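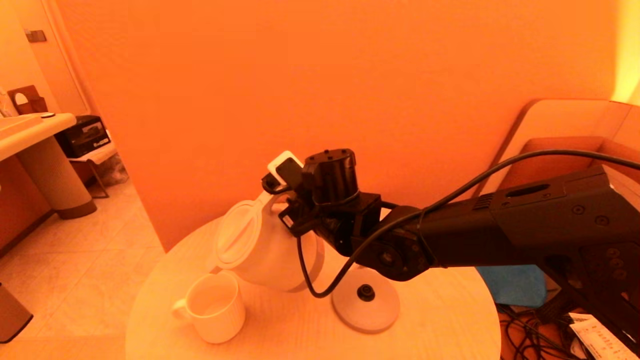 Anas Nseir has worked the drinks round at Bridmont, a serviced lounge for people between long meetings, for seven years. He would like it known that he was good at it.

"I could carry four cups and hold a door with my foot," he says. "There's no call for that now. The foot is retired."

The robot came in March. It does tea and hot water, one kettle and one mug at a time, at a pace Nseir compares to his uncle parking a car. Trisik built it, Prajapati looks after the software, and when something stops at a quarter to nine in the morning each of them is very interested in what the other one has to say.

His job title changed before his job did. He is now a "service lead," which came with a lanyard and, after some asking, a raise. He sets out the mugs, fills the kettle, and keeps the table where the arm expects to find it. Guests like to drag the table toward the armchair. "I used to serve people," he says. "Now I ask them to please not move the furniture."
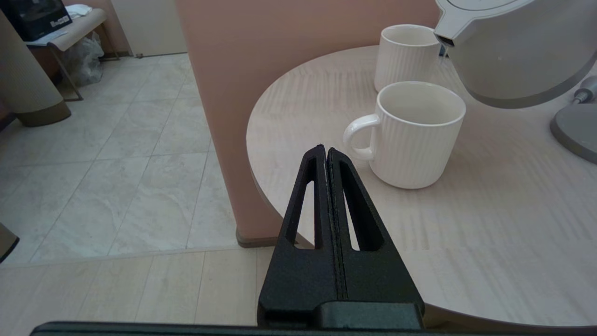
Did anyone lose a job over it?

Two people on the evening shift were moved to Inine, the sister site across town, and one of them quit over the commute. Nseir doesn't put that on the machine. "The machine didn't draw up the schedule," he says.

He misses the talk more than the pouring. A person waiting for tea used to tell him about the flight, the boss, the knee. These days they watch the arm – politely, the way you watch someone else's toddler play the piano – and then take the mug back to their laptop. By management's count it has poured some 3000 cups, a number that gets mentioned at meetings. No one ever counted his.

Still, his wrists hurt less, and he gets a real lunch. He has also started teaching new hires how to restart the arm, with a sheet of notes he wrote himself after giving up on the manual.

"Page one says check the plug," he says. "Page two says check it again."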